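How do you teach a robot to use two hands?

Pick up a wallet and open it. You probably did that without thinking. One hand held it still while the other pulled, and your fingers felt when to stop.

For a robot, this is a hard job. A wooden block keeps the same shape wherever you put it. A wallet or a card holder bends, folds and flops, so it can look different every time the robot sees it.

Lilla Deák and Jin-sol Ji work on this problem at a lab called Bustside. They wanted to find out whether a robot learns better when it has a camera close to its gripper. A gripper is the part a robot uses as a hand. The one they use has two stiff fingers that can pinch.

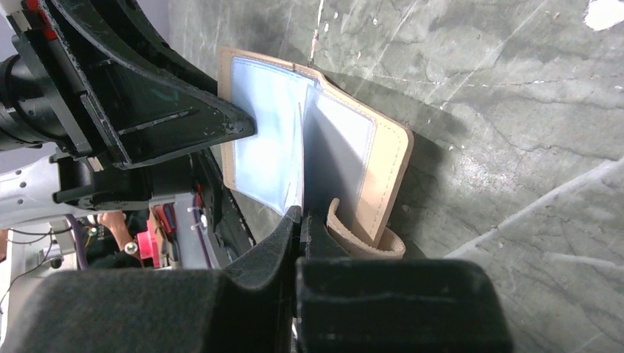

A card holder between two grippers, from a camera near one robot's gripper.

First, the robot needs lessons. A person guides both arms through the job, and the computer saves what the camera saw and how the arms moved. One go is called a demonstration. The team recorded 70 demonstrations of opening a card holder.

Next, a computer program studies all of them. It looks for links between what the camera sees and what the arms should do. This way of learning is called imitation learning, and it is a bit like learning a dance by copying your teacher.

Then comes the test. The robot had 30 tries on its own with the close-up camera switched on. It opened the card holder in 21 of them. With only a camera high above the table, it also had 30 tries, and managed it in nine.

Why the difference? Lilla thinks the high camera often missed the fold, where the two covers meet. The arms got in the way. The close-up camera could see the fold and the fingertips together — at least most of the time.

The robot still makes mistakes. Sometimes it pinches both covers at once and then pulls at nothing. The team will try other card holders next, with stiffer covers.

Try it yourself: put on thick gloves and open a purse using one finger and thumb on each hand. Which part is hardest?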